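Shop Bread Tools Grains Recipes Journal Contact

Kitchen > Baking > Stone Mills > Palero Tabletop Mill

Palero Tabletop Grain Mill

If you have been baking with bagged whole wheat and wondering why it tastes a little flat, fresh flour is going to make you very happy. The Palero is a small electric stone mill that sits on the counter, takes whole dry grain in the top and gives you warm, sweet-smelling flour out of the spout. We have used one in the test kitchen every Thursday since we started the bread club, and people still wander over from the other end of the room when it starts running (the smell of fresh rye does that).

It was designed by Sebastião Mendonça, who grew up eating corn bread baked from village-milled flour and wanted the same thing in an apartment. You can tell a baker had a hand in it. The hopper is wide enough to pour into straight from a jar, the spout clears a deep mixing bowl, and the coarseness ring turns with floury fingers!

What it grinds

Wheat of any kind, hard or soft. Spelt, rye, einkorn, emmer, barley, buckwheat, rice, millet, dry field corn, and dry chickpeas if you feed them in by the handful. Popcorn is fine too, and makes a lovely gritty cornmeal for the bottom of a pizza. Please keep oily seeds out of it. Flax, sesame, poppy and nuts will all glaze the stones, and once they are glazed the flour comes out slow and hot until you clean them up. Coffee is also a no, unless you want your sandwich loaf to taste like it forever.

Getting the grind you want

The ring on the collar moves the upper stone up and down. Turn it left with the motor running until you hear the stones just kiss, then back off one click. That's your finest flour, soft enough for a sponge cake with pastry wheat. A few clicks further and you are in everyday bread territory. Keep going and you get semolina, then grits, then cracked grain for porridge. I like to crack a cup of rye the night before and soak it, and it goes into the dough the next morning as it is.

One habit worth picking up: start the motor first and pour the grain second. The stones like to be moving when the grain reaches them. If the mill does stall, switch it off, open the ring all the way, and start again. It nearly always clears itself.

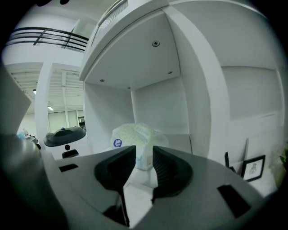 For a first loaf, I'd go half and half. Swap half of the white flour in a recipe you already know for fresh-milled hard red wheat, add an extra splash of water, and give the dough a longer rest before you knead it. Fresh flour drinks more slowly than the bagged kind, and dough that feels soupy at first will usually pull together after half an hour under a towel. You'll get a browner crust and a nuttier crumb, and the toast is wonderful. After that, go as far as you like -- we have members baking all-spelt loaves who swore they would never leave white bread.

Weigh your grain, by the way. Flour straight from the stones is fluffy and a cup of it can be all over the place, but 225 grams of wheat berries gives you 225 grams of flour, less whatever dust you leave in the spout.

Living with it

It's a mill, so it makes noise. Think of a blender working on something easy, a steady hum with a bit of rattle at the end when the hopper runs low. Early risers may want to grind the evening before. Flour keeps well overnight in a covered bowl and I have never been able to taste the difference in bread, though for pancakes I do think same-morning is best.

Cleaning is mostly leaving it alone. Never put water on the stones. Run a handful of dry white rice through on a coarse setting, throw that flour away, and brush out the chamber with the little brush that comes in the box. The top stone lifts out with a quarter turn if you want a proper look. Do that every couple of months, or any time you have been grinding corn, which leaves a fine yellow dust in every corner it can find.

Which body to choose

The mill comes in two bodies. The Lundgren is the beech one, oiled, a bit heavier and a bit quieter. The Uvia is painted steel with a smaller footprint, and it's the one I have at home because my counter is tiny. The stones, motor and hopper are the same in both, so they grind exactly alike. Pick the one you'll enjoy looking at, as it is going to live on the counter. A mill in a cupboard doesn't get used.

In the box

Mill with stones fitted
Hopper lid (doubles as a scoop)
Cleaning brush
3 small bags of grain: hard red wheat, spelt, rye
Recipe booklet

Details

Stones: 3 inches across, corundum in a ceramic bond
Body: oiled beech (Lundgren) or painted steel (Uvia)
Warranty: 2 years on the motor
Spare parts: stones, hopper lid and brush all sold separately

Goes well with

The Zarside flour sifter fits right under the spout and takes out the bigger flakes of bran, so you can make a lighter flour for pastry and cinnamon rolls. Save the bran! It's great for dusting proofing baskets, or stirred into muffin batter. We also keep whole grain in stock by the sack, and the November harvest rye is the one to try if you like a dark, sticky, sour loaf that gets better on its second day.

Questions about grain or grind settings are welcome through the contact page. Tell us what you bake and which flour you use now, and we'll suggest a grain to start with.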